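통 하나면 된다

정리 얘기만 나오면 다들 칸막이부터 산다. 나도 샀다. 2년 전 이사하고 나서 Vernano 수납 세트, 작은 칸이 줄줄이 들어 있는 거. 서랍에 딱 맞게 넣고 라벨까지 붙였다. 석 달 갔나. 그 뒤로는 건전지 칸에 머리끈, 머리끈 칸에 영수증.

그래서 하는 말인데, 집에는 큰 통이 하나 있어야 한다. 뚜껑 없는 걸로. 칸도 없는 걸로. 자리가 안 정해진 물건은 전부 거기로 간다. 끝.

반론은 안다. 그건 정리가 아니라 미루는 거라고. 맞다, 미루는 거다. 근데 저녁 먹고 설거지하고 나면 밤인데, 그 시간에 플라스틱 용기 짝이 어디 갔는지 고민할 기운이 있는 사람이 얼마나 되나. 일단 통에 넣는다. 식탁이 비면 잠이 온다. 나는 그렇다.
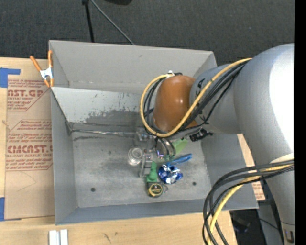 글 Tamsin Greenberg | 생활 칼럼 | 입력 27/06/2023

회색 통, 나무 상판, 바닥 한쪽에 모인 물건 몇 개. 둥글고 투명한 플라스틱 용기랑 목이 좁은 초록색 물건. 이 정도면 충분하다고 본다. 통은 크고 물건은 조금. 꽉 채우라고 있는 통이 아니다.

통 바닥 긁힌 것도 나는 좋다. 새 통은 아까워서 못 쓴다. 지난번에 Stomeo 매장에서 본 하얀 통은 예쁘긴 한데, 거기다 기름 묻은 병뚜껑을 던져 넣을 수 있겠나. 못 넣는다. 못 넣으면 또 식탁 위에 쌓인다. 통은 좀 험하게 굴려도 되는 게 낫다. 색은 회색이 무난하고.

뚜껑 얘기도 해야겠다. 뚜껑 있는 통은 일주일이면 선반이 된다. 위에 우편물 올리고, 그 위에 가방 올리고, 안에 뭐가 있는지는 이사 갈 때 안다. 우리 집 창고에 그런 통이 아직 있다. 아마 8월에나 열어볼 듯. 열려 있으면 지나가다 보인다. 보이면 신경 쓰이고, 신경 쓰이면 하나라도 꺼내서 제자리에 둔다. 이게 생각보다 크다.

물론 규칙은 있어야 한다. 안 그러면 진짜 쓰레기통 된다. 우리 집은 딱 하나다. 통 바닥이 안 보이면 비운다. 날짜 정해놓고 하는 건 해봤는데 안 되더라. 바빠서 한 번 거르면 그냥 끝이다. 바닥이 안 보인다, 이건 애도 안다. 비울 때는 식탁이나 작업대에 올려놓고 한다. 바닥에 놓고 쭈그려 앉아서 하면 허리만 아프고 중간에 포기하게 된다. 손이 위에서 바로 들어가는 높이, 그게 제일 편했다.

비우는 순서는 별거 없다. 잡히는 것부터. 종류별로 나누려고 하지 마라. 투명 용기 잡았으면 찬장에 갖다 넣고, 다음 거. 짝 없는 용기는 한 번만 더 봐준다. 다음번에도 짝 없이 나오면 버린다. 우리 언니는 이걸 못 해서 뚜껑만 한 봉지를 모았다.

돈 얘기 잠깐. 동네 잡화점 Zalier에서 내가 산 통은 2,000원이었다. 칸막이 세트는 그 몇 배를 줬는데 지금은 창고에서 먼지 먹는 중. 비싼 게 나쁘다는 건 아니고, 물건 자리를 칸으로 미리 다 정해놓는다는 발상이 나는 좀 안 맞는다는 거다. 살림은 매주 바뀌는데 칸은 그대로니까. 애 숙제 준비물이 지난주엔 빈 병이었다가 이번 주엔 끈이다. 그걸 무슨 칸에 넣나.

칸막이가 맞는 사람도 있을 거다. 공구나 실 같은 건 나눠 두는 게 맞고, 그건 나도 나눠 둔다. 근데 부엌하고 거실에서 날마다 굴러나오는 것들, 이름 붙이기도 애메한 것들은 통이다. 큰 통 하나. 두 개는 안 된다. 두 개 되면 어느 통에 넣을지 또 고민한다.

라벨기는 중고로 내놨다. 아직 안 팔렸다.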